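Sarpong Kitchen Announces New Line of Slow-Simmered Stew Bases

July, by Lamisi Nartey

Print this page | E-mail this page

Sarpong Kitchen is delighted to share that its long-awaited family of stew bases will be on store shelves in July, just in time for anyone who likes a pot of something good on the stove even when the weather says otherwise (and we know there are plenty of you, because you write to us all summer long!).

The new line comes in four flavors: Smoky Tomato, Ginger Peanut, Green Herb and Sweet Onion. Each jar holds enough base for a generous family stew, and all a home cook needs to add is water or broth and whatever happens to be in the refrigerator, whether that's chicken thighs, a can of chickpeas or the last of the carrots.

"My grandmother cooked her onions for the better part of an afternoon, and I grew up thinking everybody's did," said Imani Mosoti, founder of Sarpong Kitchen. "I wanted people who get home at six o'clock to have that same taste at the table by seven, without having to stand over the pot the way she did."

The recipes were a long time coming. Head cook Tetteh Addo and his team made 521 test batches before settling on the final four, and the Ginger Peanut alone went through so many versions that the staff began bringing their own rice to work. Home cooks were a great help too, with 660 households trying early jars and sending back their notes, some of them several pages long and a few with gravy on them.

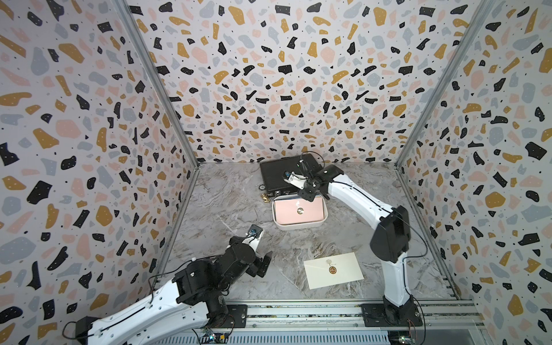
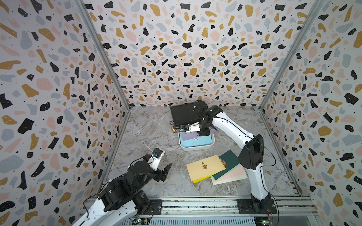
Page last changed: July, 4:15 p.m.

"The one thing we heard over and over was to go easy on the salt," said Addo. "So we did, and we let the roasted vegetables carry more of the flavor. You can always add a pinch at the end, and I usually do."

All four bases are made without dairy or wheat. The Ginger Peanut contains peanuts, of course, and says so in large letters on the front of the jar. Smoky Tomato is the spiciest of the group, with a gentle warmth that most children in our tastings were happy to eat, while Green Herb is lovely stirred into white beans or spooned over a baked potato.

The stew bases will be carried by 515 grocery stores to begin with, and more are expected to follow in the fall. A free booklet of family recipes, put together by Domenica Prantl, will be available wherever the jars are sold. Her Sweet Onion and mushroom pot pie is well worth the extra dish to wash.

Store buyers who would like samples are warmly invited to contact Naveed Malik in the Sarpong Kitchen sales office.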